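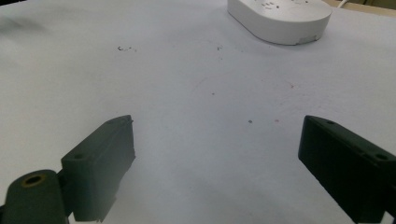

Issue 4

Samran Bunnag
Zirnano issue 4 is going to be all about soup, and I have been awake since 5am thinking about the cover. Thread, because I can't keep it in!

If you're new: Zirnano is my little folded zine. One sheet of A4, one cut, eight tiny pages. Issue 3 was bus shelters between Skiston and the coast, and people wrote to me about their own bus shelters for weeks (keep them coming, I love them).

A big pale table is the best thing you can have for this, by the way. White paper on a greyish top and you can still see where your edges are. I did the first issue on a patterned tablecloth and every fold was crooked.

Right, the fold. Long way in half, open it out, short way in half, then both ends in to the middle crease. Open up again and you've got eight boxes. Cut along the centre of the long fold, but only across the middle two pairs. Push the ends together and it pops into a book!! Still thrills me.

The page order always catches people. Fold a blank one first, pencil the numbers on, open it flat and keep it next to you. Half of it will be upside down. It's meant to be.

Soup so far: my aunt's rice soup with far too much white pepper, leek and potato, a tomato one from a school canteen in the nineties that I've been trying to recreate since January, and a full page on what to dip.

The dipping page may need to be two pages. I have opinions on crackers.

Printing is at Drandis again, the copy shop behind the station. They've got a machine that does a lovely slightly fuzzy black, like an old parish newsletter. 200 copies this time, on the cream paper. I asked for the mustard and they'd run out.

Issa is doing the lettering and sent me the word BROTH drawn 2 ways last night, one with steam coming off the O. I want it on a tea towel. I want it on a flag.

Question for anyone who staples theirs as well: do you do it before trimming or after? I've been leaving mine loose and they do go a bit floppy in the post.

Swaps very welcome as always. Send me yours and I'll send you soup. It doesn't have to be "good", one of my favourites last year was a list of every biscuit in someone's office drawer, drawn in green biro.

Also still after one more reader recipe, forty words at most, it has to fit in a box the size of a playing card. Cold soups considered. Replies open until I go to bed.

Someone's already sent in beetroot. Brilliant start.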